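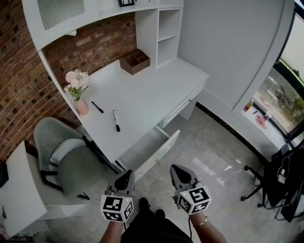 Flonville Automation Club – Equipment Planning Pages

Hand-held gripper purchasing (equipment planning)

Hand-held gripper purchasing is the planning, budgeting and ordering of hand-held grippers and the parts that go with them. Covers the grippers themselves, tracking markers, cables, furniture for the practice area, spares. Does not cover full robot arms, see separate page. Last full revision March 30, 2020, small fixes after.

Overview

A hand-held gripper is a jaw on a grip that a person carries and works by hand. Person does the task, the recording is later used to teach an arm the same motion. Usual tasks for a home or office setup: opening a drawer, putting a marker away, clearing a desktop. Two grippers per operator, one for each hand, is the normal order at Flonville. Single units only for bench tests.

Cost per station is mostly the grippers. Furniture is second and is the line most often left out of first budgets.

What a station includes

One pair of grippers. Marker cubes, one per gripper, printed with black and white patterns. Cables, one per gripper, plus a spare. A desk with at least one drawer. A chair. Small objects to handle – pens, markers, a divided organizer, a vase with artificial flowers if the tasks call for it. Real flowers were tried and dropped from the list, too much replacing.

Status lights are worth asking for. Green on both units is a quick check before starting, saves opening the software. Not all suppliers fit them as standard, so write it on the order.

Budget lines

The club plans on a ceiling of 400 dollars per station for furniture and small objects, kept apart from the gripper line. A built-in desk with a hutch overhead and open shelving at the side counts as furniture only if it is bought for the station. If it was in the room already it goes in at zero.

Gripper line is quoted per pair. Drarudik quotes pairs with cables, Jindcombe quotes singles and lists cables seperately. Compare totals, never the first number on the sheet. Shipping from Jindcombe is also its own line.

Spares: one set of jaws for every 4 grippers in use. Jaws wear at the tips first. Marker cubes are cheap to reprint but have to be flat and sharp edged, a scuffed cube is a lost afternoon.

Suppliers

Drarudik – pairs, cables in, longer wait. Good packing. Manual is thin.

Jindcombe – singles, faster, more choices of jaw shape. Pointed jaws suit handles and pens, wide ones suit boxes and cloth. Order pointed for desk work.

Ó Conaill – no grippers. Furniture, drawer units, replacement slides and handles. Used by the club for drawers since drawers take the most wear of anything on a station. Horizontal bar handles prefered, knobs are harder for a pointed jaw to hold square.

Quotes from all three are good for 30 days. After that ask again, do not assume.

Lead times

Grippers 14 working days from Jindcombe when in stock. Drarudik gives a date with each quote and it should be copied into the plan as given. Furniture varies. Orders meant for use in May should be placed as soon as the quote is signed off – anything built to size goes first.

Room and cabling

Tethered units need clear floor in front of the desk. Operator stands over an open drawer with a cable trailing from each hand, so the cable must be long enough to reach the back of the desktop without pulling. Measure from where the cable plugs in, along the floor, up to hand height, then add slack. Most short cable complaints come from measuring in a straight line.

Chairs on wheels get moved to the side during drawer work. Allow for that in the floor plan. Bags too, they end up on chairs.

Glossy tile and big windows both throw light back. Blinds are a furniture cost. Matte printing on the marker cubes costs a bit more and helps, ask for a sample first.

Common planning errors

Ordering one gripper and adding the second later – the pair price is lost.
No spare cable.
Desk bought before drawer travel was checked. Drawer should open fully and stay open.
Small objects bought in one color. White pens on a white desktop are hard to pick out, mix them.
No line for reprinting cubes.

See also

Full arm purchasing; Marker cube printing; Drawer slides, replacement; Station sign-off sheet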